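FOR IMMEDIATE RELEASE

Nistness wraps gripper comparison for kitchen prep tasks, opens results to partners

Three grippers, 988 logged attempts, one arm. Full task sheets available on request.

AMUTPORT, July - Nistness, the independent test shop for small robot arms and end effectors, today released results from its first side-by-side trial of grippers on kitchen prep work. The trial compared 3 grippers on the same arm, same controller, same table. Total of 988 logged attempts across 9 tasks.

Short version: no clean winner. The Flustbridge parallel gripper came out ahead on rigid items and pouring. The Tawhiri soft-finger unit did better on bags and produce. The third, Nistness's own in-house baseline, finished last on speed and second on nearly everything else.

"People kept asking us which one to buy and we kept saying it depends," said Fidel Ledesma, test lead at Nistness. "Now we can at least say what it depends on. Mostly the shape of the thing and how far you have to tip it."

What was tested

The nine tasks were picked from prep lists supplied by catering kitchens in the Amutport area. Lifting a lidded tub. Moving an onion from tray to board. Pulling a towel off a rail. Opening a drawer. Setting down a stack of bowls. Picking up a bag of flour by the fold. Turning a jar. Wiping a counter strip. And pouring dry goods from a small measuring cup into a mixing bowl, which took up more bench time than any other task on the list.

All runs used the same firmware. Finger pads were swapped for new ones every 20 attempts on all units. Operators did not retune between attempts, only between tasks. Where a gripper dropped an item the attempt was scored as a fail and the arm was sent back to start, no second tries.

Cameras

Each attempt was recorded from a fixed camera and a second one on the wrist. Early in the trial the team also compared the two views for scoring. The wrist view was good for seeing finger contact and not much help for anything else. Scorers working from wrist footage alone disagreed with each other more often, mainly on pours, where the cup blocks the view of the bowl. Fixed view was used for all final scores, with the wrist footage kept as a tie breaker.

The light gray backdrop and white table stayed the same for the whole trial. Nistness knows real kitchens dont look like that. A cluttered-counter round is planned.

The pouring task

Pouring dry goods was added late, at the request of two of the kitchens. It turned out to be the task that separated the grippers most. A small plastic cup is light, has thin walls, and flexes when squeezed. Too much force and the sides bow in. Too little and the cup turns in the fingers part way through the tip.

The cup starts to the left, the bowl to the right, open table between them. The gripper comes in from the far left, closes, lifts, crosses, tips, and puts the cup back. 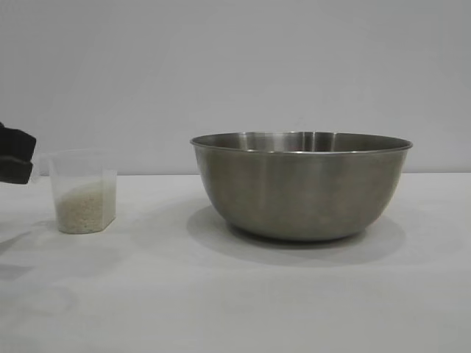

Scoring was by weight. Whatever landed in the bowl against whatever was in the cup at the start, with spills on the table brushed up and weighed seperately. A run only passed if the cup also went back down upright.

The Flustbridge unit held its angle best through the tip. The Tawhiri fingers had a gentler hold and left the cup walls alone, but let the cup rotate on steep pours, and most of its failed runs ended that way. A stiffer pad is available for the Tawhiri and will be in the next round. The baseline gripper was slow on approach and steady after that.

"Rice is a mean test," said Ledesma. "It sits still, sits still, then it all goes at once. The load in the cup changes and the fingers have to cope with it. We tried dried beans first and frankly it was too easy."

Controller notes

Force limits were set per gripper after a warm-up session and are listed in the task sheets. Nistness found that lowering the approach speed near the cup helped all three units more than any change in grip force. Teams with older controllers should be able to do the same with a single waypoint added ahead of the close command.

One known gap: the trial did not cover wet hands, wet cups or washdown. None of the results should be read as saying anything about cleaning or food safety approval.

What comes next

Round two starts once the new pads are in. It adds the cluttered counter, a heavier bowl and liquid pours. Makers who want a gripper included should send two units plus mounting plates for the standard wrist flange. No fee for inclusion, and makers do not see results ahead of release.

Task sheets, scoring forms and force settings are free to any lab or kitchen that asks. Video of individual runs can be shared with the makers concerned.

About Nistness

Nistness tests grippers, arms, cameras and controllers for small businesses and the firms that sell to them. Based in Amutport. The company does not sell grippers, the in-house baseline unit is used for comparison only.

Press contact: Fidel Ledesma, Nistness test office, Amutport

###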